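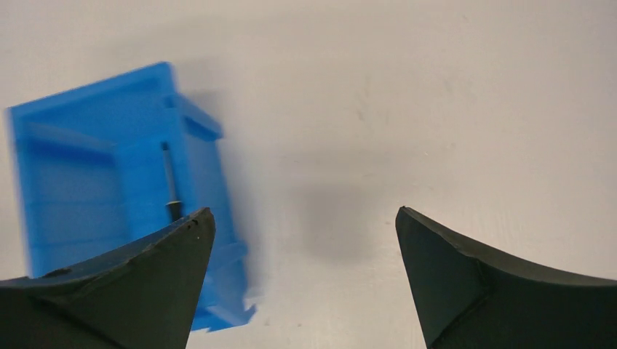
## Progress report, Urnden chore trials

Prepared by Fengying Su for the Seroddale program office, May 8, 2026

The grant asks whether a two-finger arm can take over tidying jobs at the Cilville repair shop: putting hand tools back in bins, clearing parts off a bench, wiping down. In April we ran 88 attempts at the first two. The arm finished 61 without help. Wiping has not started.

Tool return is the stronger of the two. Bench clearing is slower, and most of the failures are there – small parts tip over or slide when a finger touches them first. 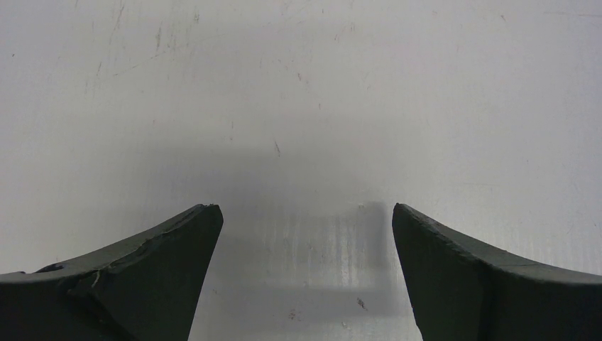 Wear is now a cost we have to plan for. The original budget treated the fingers as permanent, and that was a mistake on our part. The left one has a jagged crack across its upper face, and the right has small nicks along its upper edge. We have not measured what this does to grip, so we can't yet say how many failures it explains. The work surface has faint scuffs and scratches too. A shop owner would want to know about both before putting an arm near a customer's bench. We have asked Pfeiffer for a quote on 5 spare pairs and will log hours on each pair from the day it is fitted.

Spending for the period was $1,159, nearly all of it staff time for resetting the bench between attempts. A person clearing the same bench by hand is still much faster – the arm only makes sense if it can run after closing with no one resetting it.
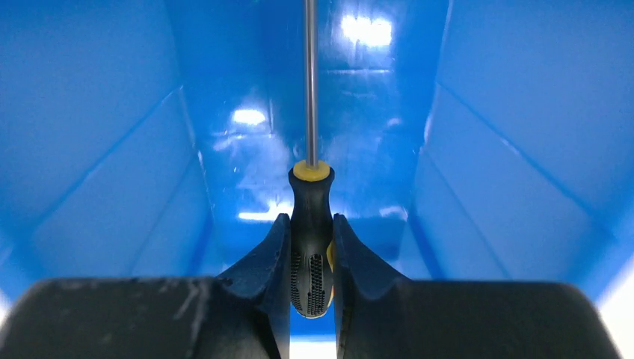 Could a shop hand this job over today?

Only the tool return part, and only with someone in the building. Bench clearing needs a better first touch on small parts.

Next period:

- fit new fingers and repeat the bench clearing attempts
- run tool return overnight, with a person on call
- start wiping, dry cloth only

We need a decision on the spare fingers before the overnight runs can be scheduled.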